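# How Is Cloth Made?

Look closely at the shirt you are wearing. If it is a woven shirt, you may be able to see tiny threads going up and down and other tiny threads going side to side. Some threads go over and some go under. That is all cloth is: a lot of threads holding on to each other.

People have been making cloth for a very long time. They did it before there were cars, books or glass windows. The first weavers worked by hand, and some people still do.

## It starts with fiber

A fiber is a thin, soft hair. Fibers come from different places.

**Cotton** comes from a plant. When the plant is ready, its seed pods pop open and a white puff comes out. The puff is made of fibers, and the seeds are stuck inside it.

**Linen** comes from a plant too. The plant is called flax, and the fibers are in its stem.

**Wool** comes from sheep. A sheep gets its hair cut in spring. In Skultasville, where I live, the farmers do this in March, and the sheep look very thin and surprised afterward.

**Silk** comes from the cocoon of a silkworm, a kind of caterpillar.

Some fibers, like polyester and nylon, are made in factories from oil.

## From fiber to yarn

One cotton fiber is weak. You can break it with two fingers. If you twist many fibers together, they grip each other and get much stronger. This is called spinning, and the twisted fibers are called yarn or thread.

You can try it with a cotton ball. Pull a bit of cotton out slowly with one hand and twist it with the other. Keep pulling and twisting. You will get a lumpy piece of yarn. Now tug on it. Then tug on a piece of cotton that you did not twist.

Long ago, people spun yarn with a stick called a spindle. Later they used a spinning wheel. Today most yarn is spun by machines that can run day and night.

If you twist several yarns together, you get cord. If you twist or braid several cords together, you get rope.

## From yarn to cloth

To weave, you need a loom. A loom is a frame that holds threads tight.

The threads that are held tight are called the **warp**. They run the long way. The thread that goes across them is called the **weft**. It goes over one warp thread, under the next one, over the next, and so on. On the way back it does the opposite.

This over-and-under pattern is called plain weave. It is the oldest and simplest weave.

My neighbor Rodrigo Cifuentes has a floor loom that belonged to his grandmother. It takes up most of his dining room. The wide loom has 2,000 warp threads on it when he makes a blanket, and he has to put each one in its own place before he can start. It takes him seven days. The weaving goes faster than the setting up.

## Thick cloth and thin cloth

Thin threads make thin cloth, like the cloth in a handkerchief. Thick threads packed close together make heavy cloth. Denim is heavy, and so is canvas.

Canvas was used for the sails of ships, and it had to be strong enough for the wind to push on it all day. It is still used for tents, shoes and bags. Painters use it too. They stretch it over a wooden frame and paint on it.

## Color and pictures

There are two main ways to put color on cloth.

1. **Dyeing.** The yarn or the cloth is soaked in colored liquid. The color goes all the way in.
2. **Printing.** The color is put on top of the finished cloth, only where it is wanted.

Printing is how you get a picture on a T-shirt.

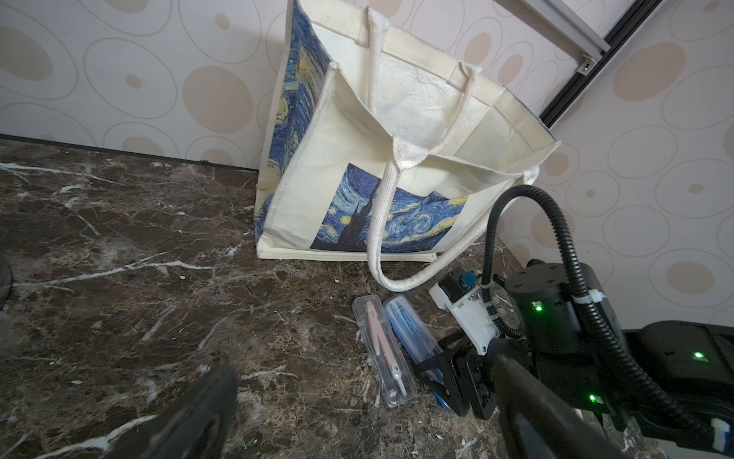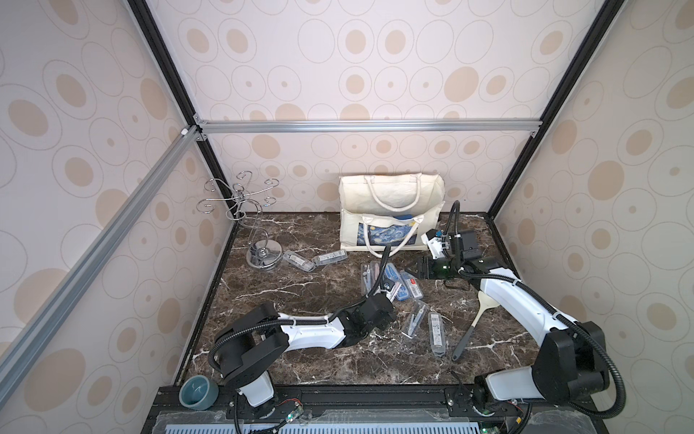
Printed cloth can show nearly anything: stripes, letters, animals, even a famous painting. The printer starts with plain cloth and adds one part of the picture at a time, or sprays tiny dots of ink all at once. The tote bag in the first picture is canvas printed with *Starry Night* by Vincent van Gogh. The top part of the bag was left plain, so you can see the color of the canvas next to the blue and yellow of the print. Its handles are thick white rope.

## Things to try at home

Find a loose thread on an old rag and pull it out. Is it straight or wavy? A thread from woven cloth is often a little wavy from going over and under its neighbors.

You can weave with paper as well. Cut strips of two colors. Lay one color side by side and tape down the ends. Then push the other strips through, over and under, until the sheet is full.

## Words to know

**Fiber:** a thin, soft hair from a plant, an animal or a factory

**Yarn:** fibers twisted together

**Warp:** the threads held tight on the loom

**Weft:** the thread that goes across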